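How Heat Gets from One Place to Another
Dullstead Young Science Pages, Sheet 17
Text by Iolanda Mendonça
Last updated 2022-05-19

Heat is energy on the move. It goes from a warmer thing to a cooler thing, and it keeps going until both are at the same temperature. This sheet covers the three ways heat travels and what people do to slow it down.

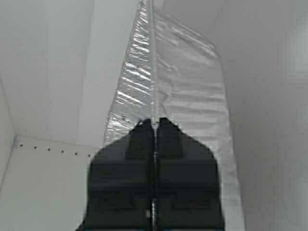
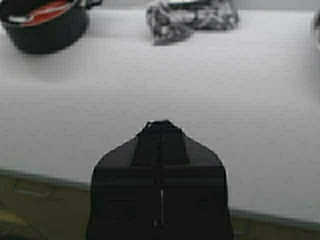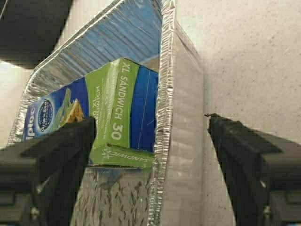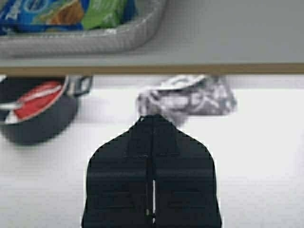

Before starting, two words need to be kept apart. Temperature tells you how fast the tiny particles in a substance are jiggling, on average. Heat is the energy that passes between things because their temperatures are different. A bathtub of warm water and a mug of the same warm water have the same temperature. The bathtub holds far more energy, and it will take much longer to cool.

Temperature is measured in degrees Celsius. Water freezes at 0 degrees and boils at 100 degrees at sea level. On a high mountain the air presses less on the water and it boils at a lower temperature, so potatoes take longer to cook up there.

Conduction

Conduction is heat passing through a material by particles bumping their neighbours. Put a metal spoon in hot soup. The particles in the bowl of the spoon speed up and knock against the ones beside them, and these knock the next ones, all the way up the handle.

Materials differ a great deal in how well they conduct. Copper and aluminum are very good at it. Glass is much poorer. Wood, wool and still air are poorer again. A material that conducts heat badly is called an insulator.

Your skin is easily fooled by this. Touch a metal tap and a wooden door in the same cool room. The tap feels colder, but a thermometer would give the same reading for both. The metal carries heat away from your fingers faster, and your nerves report the loss of heat.

Convection

Convection happens in liquids and gases, where the particles are free to move about. When air is heated it spreads out and becomes less dense. Cooler, denser air sinks and pushes it up. Over a heater this makes a loop, called a convection current, which turns slowly around the room.

The same thing happens in a pot of water on the stove, in lakes in autumn, and on a very large scale in the atmosphere. A sea breeze is convection. On a sunny day the land warms faster than the water, air over the land rises, and cooler air comes in from the sea to fill the space.

Convection needs room. If air is trapped in small pockets it can hardly circulate, and since it is also a poor conductor it becomes a good insulator. Feathers, fur, knitted wool and the fluffy batts in a house wall all work this way. A flattened down jacket is less warm than a puffed-up one because the pockets are gone.

Radiation

The third kind needs no material at all. Everything gives off energy as invisible waves, mostly of a type called infrared. Hotter things give off more. The Sun's energy crosses empty space in this way and takes a little over eight minutes to reach us.

Surfaces treat these waves differently. Dull black surfaces absorb them well and also give them off well. Shiny metal surfaces reflect most of them and give off very little. Emergency blankets are made from thin plastic film with a metal coating for this reason. They weigh very little and they cut down the radiation leaving a person's body — though wind can still take heat away if the blanket is flapping.

Slowing all three at once

A vacuum flask deals with all three. It has two walls with almost no air between them, so there is very little for heat to conduct through and nothing to form a current. The walls facing the gap are shiny, which reduces radiation. Most of the heat that escapes goes out by the lid and neck.

The flask works equally well for cold drinks. It has no way of telling hot from cold. It only slows the flow of heat, in whichever direction the heat is going.

Try it: the four-cup test

You will need four identical cups, a thermometer, a towel, a sheet of newspaper, some kitchen foil and an adult to pour.

Wrap one cup in the towel, one in the newspaper and one in the foil. Leave the fourth bare. Put 200 millilitres of warm tap water in each cup and cover them all with matching lids or saucers. Write down the temperature of each cup at the start and every five minutes for half an hour.

Draw the four results as lines on one graph. The steepest line belongs to the cup losing heat fastest. Look also at the shape of each line: it should be steep at first and flatten later, as the water gets closer to room temperature and the difference driving the heat becomes smaller.

Words used on this sheet

Conductor: a material that lets heat pass through it easily.
Insulator: a material that lets heat pass through it slowly.
Dense: having a lot of matter packed into a given space.
Infrared: waves similar to light, which human eyes cannot detect.
Vacuum: a space with nothing in it, or very nearly nothing.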